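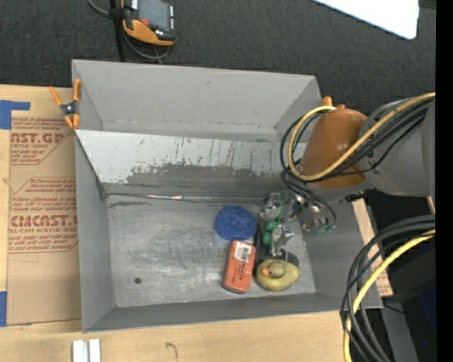 Plimthorpe Shared Workshop – Equipment Tickets
Ticket title: Arm loses gripper when reaching into right side of bin
Category: Robot bench
Status: Open (was Closed, was Open)
Priority: Medium, changed from Urgent by someone who doesn't use the arm

Original report

The arm stops partway through a pick and the controller puts up "Tool not responding". The pendant then asks if I would like to continue. Pressing yes brings up the same message again, so I'm not sure what it thinks continuing means.

It happens only when the gripper is down in the bin on the robot's side. Picks from the left half are fine. As everything in the bin migrates to the right half after a few grabs, the part of the bin that works is generally the part with nothing in it.

Setup: Wultitz controller, second-hand. Our own Zenlow pick script, version whatever was on the shared drive in February. Grey metal bin on the wooden table, clamped on the left rim. Contents are the usual: blue scrubber, red-orange box, rubber duck, the green lumpy thing, the silver brackets. Nothing heavy.

What I tried before opening this:
Power cycled the controller. Fine for a while, then not.
Power cycled the gripper separately. Same.
Swapped the order of the targets so the duck went last. Faulted on the scrubber.
Took the duck out altogether. Faulted on the brackets. Apologised to the duck.

Reply from bench maintenance

Can you attach the controller log and not a photo of the pendant screen? Also please say whether it faults if you jog the arm by hand to the same spot with the script stopped.

Reply from reporter

Log attached. Jogged it by hand, slowly, same position, no fault. Jogged it at script speed, fault on the second go. With the arm parked up high over the bin I can open and close the gripper all afternoon.

The log has a line just before every stop: "tool heartbeat late, limit 1000 ms". Before that it's nothing but cheerful green lines.

Reply from bench maintenance

A late heartbeat could be software. Zenlow does its grasp planning on the same machine that talks to the gripper, and if the planner hogs the machine the heartbeat goes out late. Shiny things make the planner work harder and you have shiny brackets in a shiny bin. Try it with the planner off and a list of fixed positions.

Log entry, Tuesday evening

Planner off, fixed positions. Ran left side only to start. No faults. Ran right side only. Faulted almost straight away, then ran well for long enough that I put the kettle on, then faulted while I was pouring.

So the planner is innocent, at least of this. It still tries to pick up reflections on the bin floor, but that has its own ticket.

Reply from Wultitz support (pasted in from email)

Thank you for contacting us. Please confirm that the tool cable is fully seated at both ends and that your firmware is up to date. If the issue persists, please confirm that the tool cable is fully seated at both ends.

Log entry

Confirmed that the tool cable is fully seated at both ends. Updated firmware. The pendant now has a nicer font. Fault persists. Confirmed again.

Log entry

Got the side panel off the bench and watched the cables instead of the gripper for once, which I should have done a week ago. When the arm reaches over the bin, the loops beside the front joint get pulled snug as the wrist turns. Parked high, there's plenty of slack. Down low on the right, with the wrist rotated to get behind the duck, there's hardly any, and all the tug ends up at one connector.

With the arm held still in the bad position I can bring on the fault by nudging the cable bundle with a wooden ruler. Nudge, fault. Leave it, clear, nudge, fault. This is the most reliable thing the bench has done all month.

Anyone repeating this: drives off first, then get the ruler in, then tool power only. The arm doesn't know you're doing diagnostics.

Reply from bench maintenance

Good find. Please don't fix it with tape. I know there's a roll of the blue stuff on that bench and I know how people are.

There are spare Wada cable clips in the second drawer. Move the anchor point back along the arm so the loop has more to give when the wrist turns, and put a bit of strain relief right before the connector. Don't make the loop so big that it catches on the bin rim.

Log entry

Moved the anchor. Made the loop so big that it caught on the bin rim. The clamp held and the bin stayed put, but the acrylic sheet tucked beside it got shoved along the table and I said a few things.

Shortened the loop. Ran the wrist through its full turn at low speed with a hand on the stop button. Clear of the rim, no tug at the connector at either end of the turn. Opened the connector while I was there and one of the pins was sitting a little lower than its neighbours. Eased it forward with a plastic pick.

Log entry

100 picks with the planner on, contents pushed over to the right before starting. No heartbeat faults. A few missed grabs, all on the duck, which is round on top and seems to enjoy it. Closing.

Ticket closed by reporter

Ticket reopened by bench maintenance

Reopening because someone raised the heartbeat limit in the controller during all this and didn't write it down. With a longer limit the fault could still be there and just be politely ignored. Was it you?

Reply from reporter

It was me. I did it on the night with the kettle and forgot. Put it back to the original value and started the picks over. So far one late heartbeat, right after the wrist turned to go behind the green thing. It recovered by itself and didn't stop the arm, but it's in the log and I can't un-see it.

I suspect the pin. Pushing it forward was a favour, and I don't think it'll last.

Reply from bench maintenance

Agreed. New connector ordered, should be a couple of weeks. Until then:

Keep the limit at the original value.
Run at reduced speed on the right side of the bin.
Check the loop for slack before each session, wrist turned both ways.
If it faults, write down the arm position before you clear it. The pendant forgets.

I've put a note on the bench as well. Leaving this open until the part's in.

Reply from reporter

Fine by me. Can the note also say to put the duck back? It was in the sink.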